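Andola Household Furniture Terms
Data card, release 8
Last revised 05/04/2022

Summary

The Andola Household Furniture Terms is a controlled word list for naming furniture in rental inventories, insurance schedules and estate records. It contains 1572 entries in American English. Each entry gives a preferred term, any accepted variants, a short definition and a category code. The list is maintained by the Ernell Documentation Office and is distributed as a single text file.

Intended use

The list is meant for clerks, appraisers and property managers who need to record the same piece under the same name from one visit to the next. It may also be used to clean up older inventories in which local names were mixed. It does not assign value, age or maker, and it should not be cited as evidence of any of these.

Contents of the package

terms.txt — the full list, one entry per line, tab separated
variants.txt — accepted variants, each pointing to a preferred term
categories.txt — the 32 category codes and their scope notes
changes.txt — additions, merges and withdrawals by release

All files use UTF-8 encoding. The first line of each file holds the column names.

Sources

Terms were gathered from property inventories deposited with the Nadar Reading Room and from the trade lists held in the Lultorard collection. Names of owners and street addresses were removed before the terms were extracted. Where two sources disagreed, the editor kept the term that was easier for a general reader to understand and recorded the other as a variant.

Changes in this release

A review of bedroom and dressing furniture was completed in March. It led to 70 changes, most of them merges. "Dressing table" and "vanity table" are now variants of "vanity desk" when the piece has a flat working top. "Lowboy" remains a separate term. Outline words such as "curved," "straight" and "kidney-shaped" are no longer part of any preferred term and belong in the shape field. Color is recorded in its own field as well, using the plain color word.

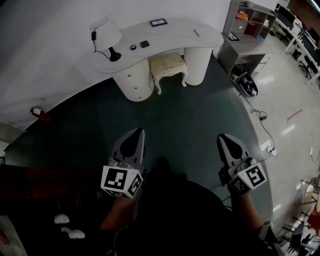

Vanity desk. Shape: curved. Color: white.

Known limits

Coverage of outdoor and office furniture is thin. Built-in pieces are included only where the sources list them apart from the building. Several regional names for storage chests are still under review and carry the status "provisional" — users should expect these to change.

Corrections and contact

Proposed corrections should quote the entry number, the current wording and the wording requested. They should be addressed to Korkor Adjei, Terms Editor, Ernell Documentation Office. Accepted corrections are entered in changes.txt with the next release.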